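# Karberg 70 air cleaner, after a season in a damp workshop

4 Mar 2018

I bought the Karberg 70 last August to deal with a musty smell in a ground-floor workshop. The room has brick walls, a painted concrete floor and one small window that sticks. A dehumidifier had already sorted out most of the damp, but the smell stayed in the shelving and the old curtains.

The unit cost me £618 from Oleria, delivered, with one spare carbon filter in the box. It was well packed. The manual is nine pages long and four of those are safety warnings, so setting up was mostly a matter of taking off the tape and plugging it in.

It has five fan speeds. On one and two you can hold a conversation next to it without raising your voice. Three is fine if you have a radio on. Four and five are loud, and I only use them overnight with the door shut. There is a timer, but it forgets its setting if the power goes off, and you have to hold two buttons together to set it again.

As for the smell, I noticed a difference after the first weekend and it kept improving for a few weeks. The curtains needed washing as well -- no machine was going to fix those. Varnish and glue fumes clear faster than they used to, though I still open the window when I'm using either.

Lech Bielecka lent me his Fleltano for comparison. It is smaller, cheaper and quieter, and in a bedroom I would choose it. In the workshop it didn't keep up, and its pre-filter clogged with sawdust in five days. The Karberg pre-filter lifts out from the side and can be vacuumed, which I do when I sweep up.

Things I don't like:

- The castors are too small and catch on the door strip.
- The mains lead is short and comes out at the front.
- The filter light runs on hours only, so it takes no account of how dirty the filter is.
- Replacement carbon filters are sold only in pairs.

I asked Wong, who supply the spares, about the filter light. They replied the next morning and told me to go by smell and airflow, and reset the light by hand. Fair enough, but the manual should say so.

I'd buy it again for a room this size. For anything smaller, look at the Fleltano first.

Bogdan Olszewski 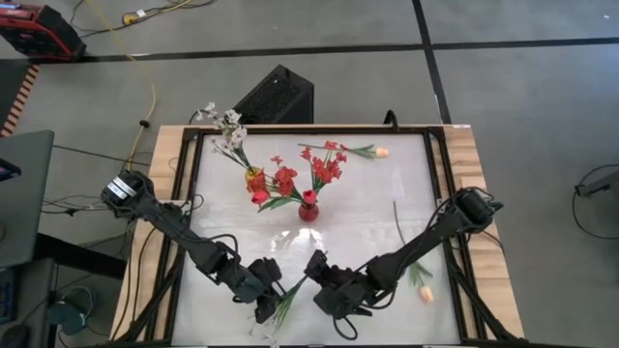

*Artificial flower stem with long green leaves, on the work surface.*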